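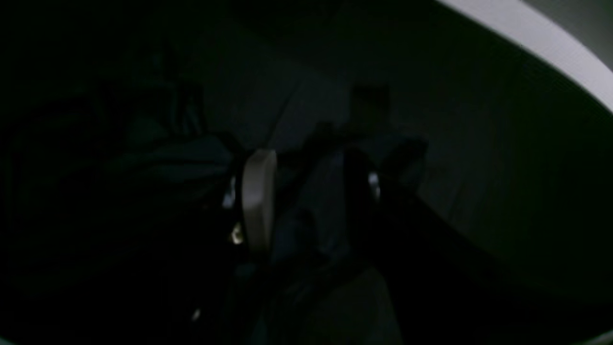 Are robots ready to take over household and shop-floor chores?

For a small set of chores under fixed conditions, they are ready now; for the general run of work that people mean when they say "chores," they will need several more years of development, and buyers should plan on that basis.

The question has become a practical one for institutions such as ours. The Sekness Institute for Applied Labor advises care homes, laundries and small manufacturers on equipment purchases. Since August, a growing share of the inquiries reaching our office have concerned machines with arms and grippers, offered for sale or lease with the promise that they will fold, sort, load and tidy. It is our view that the promise is sound in direction and premature in scope.

Much of the public discussion treats a chore as a single act. A towel is folded, a cup is put on a shelf. People who are paid to do such work describe it differently. Ileana Anghel supervises the linen room at the Kalniņš residence for older adults, and when we asked her to write out the steps in handling one cart of laundry, her list ran to 14 entries. Folding was the ninth. Before it came opening knotted bags, checking pockets, separating fabrics, setting aside stained pieces and deciding which items belonged to residents and which to the house. A machine that performs the ninth step well has done something real, but it has not done the laundry.

Cloth deserves particular attention, as it is the material on which most household promises rest. A rigid part keeps its shape when it is grasped. A sheet does not, and a gripper that closes on what looks like one layer may take up two or three. Light is a further difficulty. Dark fabric in a dim corner offers very little for a camera to work with, and homes are full of dim corners. Demonstrations are generally given in bright rooms with contrasting colors, and a purchaser should ask to see the same task attempted in a closet with the overhead lamp off.

The shop floor presents a more favorable case, and it would be unfair to pass over it. At the Surnska fittings plant, Rimantas Ramanauskas and his team have operated a sorting arm for 2 years. It moves some 700 brass parts in a shift, under fixed lamps, from a tray that always sits in the same place. Mr. Ramanauskas considers it a good purchase, and we agree with him. He is also candid that the tray, the lamps and the floor markings were all changed to suit the arm, and that a change of part still requires a technician for most of a morning. A factory can make such changes. A family kitchen in Stultutville cannot reasonably be asked to.

Our colleague Žydrūnas Kairys holds a more hopeful position than the one set out here, and his argument merits a fair hearing. He points out that systems trained on large numbers of recorded attempts have begun to cope with objects they have not met before, and that each year's machines recover from small errors that would have stopped the previous year's. He believes the remaining distance is mostly a matter of practice. We accept the first two points. On the third we remain cautious, for the reason that the value of help in a home depends heavily on its worst day. A dishwasher that leaves a spot on one glass in 20 is an acceptable appliance. An arm that drops one glass in 20 is a hazard, particularly where the person nearby is frail or very young.

There is also the matter of supervision. Several of the leases we have reviewed assume that a member of staff will remain within reach of the machine to clear jams and restart tasks. Where that is so, the cost of that person's attention belongs in the comparison. It is seldom there. Kadri Sproģis, who reviews contracts for the Institute, now returns any proposal that omits it.

We therefore recommend that institutions considering a purchase begin with one task, performed at one station, with lighting and layout that can be held steady. The trial should use the institution's own items, including worn and dark-colored ones, and the people who currently do the work should judge the result. Suppliers should be asked for the number of times a person had to step in – a figure they usually possess and do not always volunteer. Households are advised to wait, or to lease for a short term with a clear right of return.

Comments on this position may be sent to Ieva Ķēniņš at the Sekness office, who is gathering accounts from care homes and workshops for the next revision of our purchasing guide.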